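Chapter 6

Errands, Chores and the Last Hundred Yards

Ask a room of adults which chore they would hand to a machine first and you will hear laundry, dishes, the bathroom. Ask people who sell machines and you will hear delivery. The gap between those two answers is the subject of this chapter.

Carrying a parcel from one building to another is a chore. It is also the easiest one on the list, and students should keep that in mind when they read a headline saying that robots have "arrived." A machine that rolls along a path does not have to pick anything up. It does not have to tell a clean sock from a dirty one. It has to stay on the pavement, avoid whatever is in front of it, and stop at the right place.

Consider how much of that work the ground does by itself. A wide strip of plain concrete with mown grass beside it is a gift to any steering program. The pale part is the road and the green part is not.

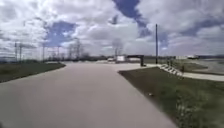
Marwa El Sherbiny, who managed field trials for the delivery firm Dreteck, kept two logs. One listed the distance covered without help. The other listed every time a person had to step in, and why. The first log went into the sales material. When her group finally published the second, it ran to 145 entries, and only 23 of them took place on open path. The rest were at doors, at curbs, and at the handover, where someone had to lift the package out.

Read those numbers with care. They do not show that the steering was good. They show that the open path asked very little of it. Manju Dhillon, reviewing the same trial, made the point that a shopping cart with a patient child behind it would have done as well on most of the route – and could have rung the bell.

None of this makes path following trivial. Sunlight can bleach a surface until there is almost no texture left to track. A seam down the middle may be read as an edge. A fence with bushes behind it is a hard boundary to a person and a mess of thin lines to a camera. These are real problems and engineers have worked on them for years. The question is how much solving them tells us about the kitchen.
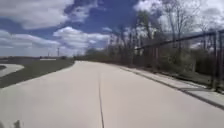

6.1 What counts as a chore?

For this book, a chore is a task that ends with the house or shop in a different state, judged by the person who lives or works there. Under this definition, a robot that reaches the front walk with your groceries has done part of a chore. The bags still have to come inside. The milk still has to go in the refrigerator, and somebody has to notice that the eggs are on the bottom.

Vendors prefer a narrower definition. Sudow counted a delivery as complete when the lid unlocked. By that standard it reported 2364 completed errands up to April, and the figure was repeated widely. Siham Bensaid asked a simple question about it: how many customers were home, awake, and able to walk to the curb? The company had no record.

When you look at any demonstration, then, start with the setting. Is the route straight? Are there people on it? Does something along the side, such as a curb or a rail, keep the problem simple?

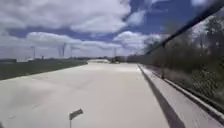 Then ask what happened at both ends. Someone loaded the machine and someone unloaded it, and their minutes belong in the accounting. So do the minutes of the person watching from a desk, if there was one. Baltasar Gallardo's study of the Amrani warehouse, which we take up in Section 6.3, found that the carts saved walking and added waiting, and that the workers did not agree on whether this was a good trade.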